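Esia Photo Library – Set-up Guide
Section 2: Moving your photos over and clearing the doubles

Read this bit before you plug anything in. Most of the calls we get come from people who skipped to step 4.

You need: the computer your photos live on now, a backup drive with room to spare, your Esia login. An hour if the library is small. An evening if it isn't.

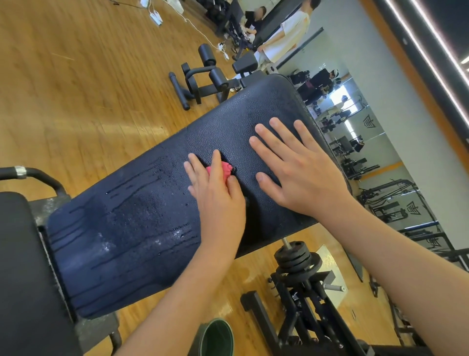
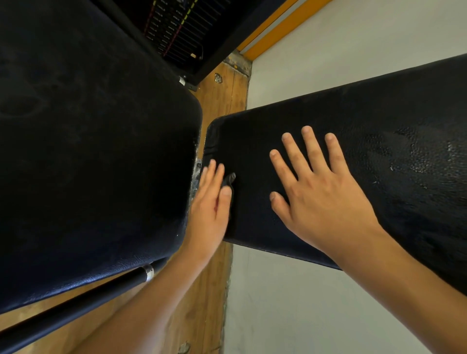 Before you start

Back up first. The whole library, originals and all, onto a drive you can unplug. Then unplug it. Esia does keep deleted photos in the Holding folder for 365 days, but only photos it has already imported. Anything you bin by hand on the old computer is gone.

Close any other photo program. Check the little icons by the clock too, some of them keep running after you shut the window.

Caution: don't run the import over a phone hotspot. It will get there in the end but your data won't thank you.

Importing

1. Open Esia. Go to File, then Add Library.

2. Pick the top folder only. Not the year folders inside it – Esia finds those itself. If you add them one by one you'll get every photo twice and you'll be back here reading the duplicates part.

3. Choose Copy or Leave In Place. Copy puts a fresh set in the Esia folder. Leave In Place just points at the old ones. If the old computer is going to the tip, it has to be Copy.

4. Click Start. Leave it alone. The bar sits still for a while near the beginning while it reads dates. Normal.

5. When it's done you get a summary. Write down the number of files skipped. On our test library it was 1316, nearly all of them thumbnails left over from an old Arkex album. Nothing lost.

Note: files ending in .ark are Arkex album files and not pictures. Esia can read the album names out of them but only if you tick Read Old Albums before step 4. Miss the tick and you can run it again later from Tools, it just takes longer.

Duplicates

6. Go to Tools, Find Doubles. Set Match to Exact for the first pass. Do not start on Similar. Similar will pair up every shot from the same birthday and ask you which one you like.

7. Look through the first screen yourself. Tick Keep Largest if you're happy with it.

8. Click Move to Holding. Photos go to the Holding folder, they aren't deleted yet.

9. Now run it again on Similar if you want to. Optional. Slow.

Caution: edited copies count as different files on Exact and as the same file on Similar. If you've cropped or fixed the colour on something and want both versions, star it first. Starred photos are never moved.

Dates and names

Wrong dates are mostly scanned prints. They come in under the day they were scanned, so Grandad's wedding shows up in May next to the dog.

10. Select the lot, right click, Change Date. Year alone is fine. Leave day and month blank if you dont know them.

11. To rename, select, then Tools, Rename Batch. Keep it short – a place and a number. Clelley 01, Clelley 02, that sort of thing. No slashes or colons in the name, Windows throws a fit.

12. Faces: leave this off untill the dates are sorted. Changing dates makes the face list start over.

If it goes wrong

Import stops partway: close Esia, open it, click Resume. It picks up at the last finished folder.

Grey squares where photos should be: previews haven't been built yet. Leave it running overnight.

"Library in use" message: another program has it open, or Esia is still open under a second login. Restart the computer.

Everything shows up twice: see step 2. Remove the extra folders under File, Libraries, then run Find Doubles on Exact.

Still stuck, write to the help desk and put Lynch release in the subject line if that's the version showing under Help, About. Aoife Ní Bhriain looks after the import questions and answers them on Thursday. Send the log file with it, please. It's under Help, Save Log.

Section 3 covers sharing albums with family.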